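We bought the Vurkus 900 hand-held extruder in April for the formulation bench at Brimavby, mainly to bring down the size of vesicles for skin-feel tests. It replaced a pair of glass syringes and a home-made holder. These notes cover four months of use.

## What you get

The kit comes with the steel barrel, two plungers, a heating block, a pack of membranes and a spare set of seals. The manual is short and the drawings are clear enough. Putting it together for the first time took most of a morning, as the lower seal has to sit dead level and there is no mark to show when it does.

## In use

Small batches go through well. With a plain lecithin mix we got an even, slightly blue suspension after the usual number of passes, and repeat batches matched each other closely. Mixes with a lot of cholesterol are harder work. The plunger gets stiff, and on two occasions the membrane split before the last pass. Warming the block for longer helped.

The heating block holds its setting but is slow to reach it. We now switch it on before weighing out. The dial is small and the numbers are starting to wear off.

Cleaning is the weak point. Oily residue collects in the thread at the top of the barrel, and the brush supplied doesn't reach it. We use a narrow pipe brush and warm ethanol, followed by two rinses.

## Cost and spares

Ours cost £764 from Beldale, with the block included. Membranes are sold in packs and are fairly priced. Seals are dearer than they should be, and one order took three weeks to arrive. The maker rates a seal set for 2000 passes. Our first set began to weep well short of that, though we do run thick mixes.
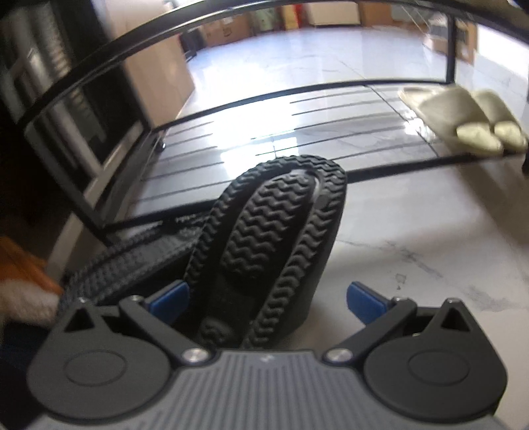

The Xenos bench model is the obvious other choice. We had one on loan and it is quicker, quieter and much easier on the hands. It also needs a gas supply and takes up a good deal more room, which ruled it out for us.

## Verdict

Good for small batches of thin or medium mixes, and well made apart from the dial. I would not buy it for thick mixes or for daily work. Order a second set of seals with it.

Score: 4 out of 5, or 3 if you have to do the cleaning.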